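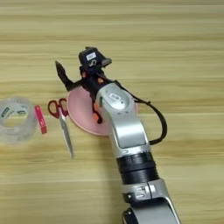
Table with the pink plate, the red-handled scissors and the clear tape.

Ticket: Label printer feeding blanks between printed labels
Product: Bullov desktop thermal printer, connected by USB
Opened by: Idalina Neves
Status: Resolved (with one question left over, see the end)

What's going wrong

Hello! I've had the Bullov since May and it's been lovely up to now, but it has started spitting out blank labels in the middle of a batch. I send a run of 28 address labels, the first few come out fine, then I get a blank, then a couple more good ones, then an address printed half on one label and half on the next. Once it starts doing that everything after it is off as well, and I have to peel the whole lot off and begin again.

I'm on the standard roll-fed labels with gaps between them. Same laptop as always, and I haven't updated anything (that I know of - it does like to update itself overnight). The light on the front stays green the whole time, so the printer obviously thinks all is well.

Things I'd tried before writing in

Turning it off and on, of course. A different USB socket. A different cable, borrowed from my external drive. Uninstalling the driver and putting it back, which took most of an evening and made no difference at all. I also cleaned the print head with one of those little alcohol pens and got a fair bit of grey muck off it, so that was worth doing, but the blanks carried on exactly as before.

First reply, from Tapio Pelkonen

Tapio asked me to run the self-test with the laptop unplugged: hold the feed button down while switching on, let go when the light blinks. I did that at 11 in the morning and got a nice crisp test label followed by, yes, a blank. So the laptop was off the hook, and I'm sorry for the rude things I said to it.
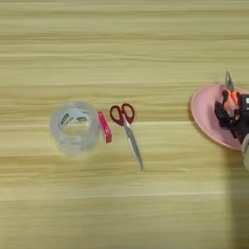
He then wanted to know which labels I was using, and this is where I felt a bit silly. I'd switched rolls a little while ago. My old ones were Gosselin and the new ones are from Ninier, bought in bulk when they were on offer. They look the same to me, same width, same length, same white. Tapio asked me to measure the gap between two labels with a ruler and I made it 2 mm, where the printer was still set up for the Gosselin ones at 3 mm. Would a millimetre matter that much? Apparently it can, if the sensor is struggling as well.

What I did next

Opened the lid, took the roll out and had a look at the gap sensor with a torch. There was a tiny curl of backing paper sitting right beside it, and a smear of label glue. I used a dry cotton bud for the paper and the alcohol pen for the glue, left the lid up for ten minutes, then put the Ninier roll back in with the guides snug against the edges. I'd had them much too loose, so the roll had room to wander.

Then the calibration. The booklet says to press feed twice, quickly. On mine that only fed one label. Darcy Bélanger picked up the ticket at this point and told me the later models want one long press until the light has blinked twice, and that worked first go. It ran four labels through, backed up a touch and stopped with the edge bang on the tear bar. Very satisfying!

Last thing was to change the gap in the driver settings to 2 mm. It's under Page Setup, then Stock, and you have to press Apply before OK or it forgets.

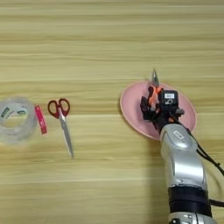
Result

Ran 73 labels in one go this afternoon, no blanks and no half addresses. I switched it off, had my tea, switched it on again and did another dozen, and those were fine as well.

Still open

When I go back to a Gosselin roll (I've got over half a box left), do I have to calibrate again and change the gap by hand each time, or can I save two stocks and swap between them? Darcy thought you could but wasn't certain for my model and was going to check. I'm happy for the ticket to be closed in the meantime if you can add the answer underneath.

Thanks both - Idalina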